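Liebe Princess, lieber Herr Kaplan,

wie versprochen kommt hier mein Zwischenstand zum Verkaufsraum in der Owusu-Passage, diesmal etwas früher als im Mai! Die Regale stehen alle, die Preisschilder sind gedruckt, und von den 367 Postkarten- und Anhängermotiven sind 99 schon fertig eingetütet (Dindo hat da wirklich Gas gegeben).

Am längsten haben wir uns mit den Ständern beschäftigt. Ich wollte ja erst Holz, aber das weiße Drahtmodell mit den zwei Etagen ist einfach luftiger, und auf den hellen Tischen sieht es richtig freundlich aus. Der runde Fuß braucht auch nicht viel Platz – das war Danilos größte Sorge.

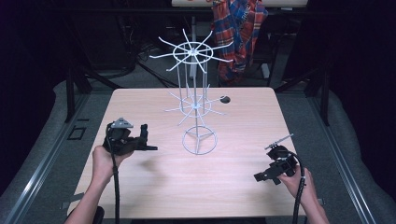
Oben sind die Arme länger als unten, also kommen dort die Schlüsselbänder und Stoffbeutel hin und auf den kleinen Kranz die leichten Anhänger. Bestellt haben wir 3 Stück, bezahlt aus dem Posten Einrichtung, da ist noch ein bisschen Luft.

Offen sind noch die Beleuchtung über der Kasse und die zweite Lieferung von Ilel, auf die ich seit zwei Wochen warte. Raghavendra telefoniert hinterher. Falls sie nicht kommt, würde ich gern 5 Motive vorziehen, das müsstet ihr mir bitte kurz freigeben. Die Belege schicke ich bis heute Abend um sechs gesammelt rüber.

Viele Grüße aus der Passage!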